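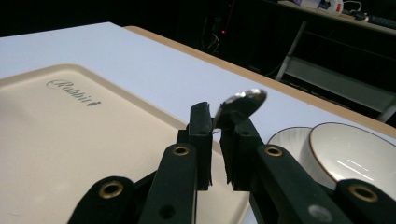 Prernholm(プレンホルム)は、家でお経を読む方、または静かに坐る方のための小さいおりんです。お寺の大きい鐘の代わりになるものではありませんが、一人の部屋、二人の部屋にはちょうどよい音の大きさだと思います。本体と座布団と撥(ばち)が一組になっていて、箱から出してすぐに鳴らすことができます。置く場所は仏壇の前でなくてもかまいません。白い天板の机の上に、写真のベージュのトレーのような、角が丸くてふちが少し高いプラスチックのトレーを一枚置いて、そこをお勤めの場所と決めている方にも使っていただけます。ふちがあると、撥が転がって床に落ちることが少なくなります。

Prernholm 卓上おりん 一式
販売元:Walen
品番:Hawthorne(濃い茶の座布団)/Sutow(生成りの座布団)
本体の材質:真鍮
本体の重さ:229グラム
撥:木製、長さ205ミリ、先に革を巻いたもの
座布団:綿、中は綿わた
保証:お買い上げから2年

音について

おりんの音は、言葉で説明するのがとても難しいです。Prernholmの音は、最初の当たりがやわらかく、そのあとに細い音が長く残ります。高さは、同じくらいの大きさのおりんの中では少し低いほうです。部屋にカーテンや畳があると、響きは短く聞こえます。板の床の部屋では、もっと長く聞こえるでしょう。

本体は一つずつ手でたたいて仕上げますので、音の高さは全部同じではありません。二つ並べて鳴らすと、少し違うことがわかります。これは不良ではありませんが、前に買った物と同じ高さが欲しいというご希望がありましたら、注文の前にお知らせください。在庫の中から近い物を選んでお送りします。

鳴らし方

撥は、鉛筆より少しゆるく持ってください。ふちの外側を、下から軽くなでるように当てます。強く打つ必要はありません。内側を打つ宗派の習慣もありますが、その場合も力は同じです。

打つ回数は、宗派やお寺によって違います。私どもは決まった回数をお勧めしていません。ご自分のお寺がある方は、お寺に聞いてください。特に宗派がなく、坐禅や瞑想の合図としてお使いになる方は、始めに一回、終わりに一回で十分です。

音が止まるまで待つか、指で止めるかは自由です。指で止めたあとは、やわらかい布でそこをふいておくと、跡が残りにくくなります。

座布団の選び方

HawthorneとSutowは、座布団の色だけが違います。本体と撥は同じ物です。Hawthorneは濃い茶で、黒っぽい仏壇や古い家具の上に合います。Sutowは染めていない綿の色です。明るい木の家具にはこちらを選ぶ方が多いです。Sutowは線香の灰がついた時に目立ちますので、香炉のすぐ隣に置く方にはHawthorneをお勧めします。

座布団だけの追加の注文もできます。輪の形の物は、5月から販売をやめました。平たい形だけになりますので、ご了承ください。

お手入れ

ふだんは、乾いた布でふくだけにしてください。
真鍮は、時間がたつと色が深くなります。明るい色に戻したい時は、真鍮用のみがき剤を少しだけ使い、よくふき取ってください。外側に文字や模様はありませんので、みがいても消える部分はありません。
水洗いはなさらないでください。もし水がかかった場合は、座布団から外して、両方を別々に乾かします。
撥の革は消耗品です。薄くなると音が硬くなりますから、それを交換の時期と考えてください。

よくいただくお問い合わせ

仏教徒でなくても買うことができますか、というお問い合わせがよくあります。はい、もちろんできます。学校の静かな時間や、ヨーガの教室で使われるお客様もいらっしゃいます。ただ、この道具は長い間お勤めの中で使われてきた物ですので、おもちゃのように扱わないでいただけるとうれしいです。

旅行に持って行きたい方には、布の袋を別に用意しています。袋には本体と撥が入りますが、座布団は入りません。飛行機に乗る時は、撥が本体に当たらないように、間にハンカチなどを一枚はさんでください。

贈り物の包装もいたします。のし紙は、ご結婚やお祝いの物と、ご法要の物で違いますから、注文の備考の欄にどちらかを必ず書いてください。書いていない時は、のし紙をつけないでお送りします。

ご注文とお届け

在庫がある時は、ご注文の確認から4営業日以内に発送します。在庫がない時は、こちらから入荷の予定をメールでお伝えします。音が思っていたものと違った場合は、みがき剤を使う前でしたら交換をお受けします。箱と座布団も一緒にお返しください。

このページの内容は2024年9月28日に直しました。それより前に印刷したカタログでは、撥の革の色が今の物と違います。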